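How a Curling Stone Curls

Curling is a team sport played on ice. Two teams take turns sliding heavy stones down a long, narrow strip of ice called a sheet. At the far end is a target made of rings. It is called the house. Each team wants its stones to stop closer to the middle of the house than the other team's stones.

The game gets its name from what the stone does on the way. It does not go perfectly straight. It bends, or curls, to one side. The player makes this happen by turning the handle a little while letting go. If the handle turns clockwise, the stone curls to the right. If it turns the other way, the stone curls to the left. 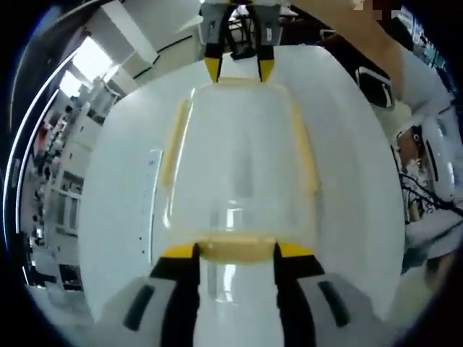 Why do players sweep the ice in front of the stone?

Sweeping rubs the ice and warms the top of it a tiny bit. The stone then slides more easily, so it goes farther and bends less. Sweepers don't touch the stone with their brooms. If they do by accident, they have to say so.

The ice is not smooth like the ice at a skating rink. Before a game, a worker walks down the sheet and sprinkles fine drops of water on it. The drops freeze into little bumps called pebble. The bottom of a curling stone is hollowed out like a shallow bowl, so only a thin ring of it touches the bumps. On flat ice, the stone would drag and stop much too soon.

At the Skerness rink, the children's club starts in October. The coach is Gülizar Aksoy. New players don't begin with stones at all. They learn to stand on the ice first, then to push off and slide on one foot. One shoe has a slippery bottom and the other has a rubber one that grips.
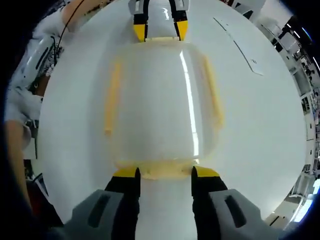

After that they try a delivery, which is the word for sliding a stone. You crouch with one foot against a rubber block called a hack. You push off, glide low with the stone in front of you, and let go before a line called the hog line. A stone released too late is taken off the ice.

A full-size stone weighs more than many of the younger players can control, so the club has lighter ones for them. Their games last two ends. An end is like an inning in baseball: both teams slide all their stones, and then the score is added up. Only one team can score in an end. It gets a point for each stone that is in the house and closer to the middle than the other team's best stone.

Before and after a game, players shake hands and say "Good curling."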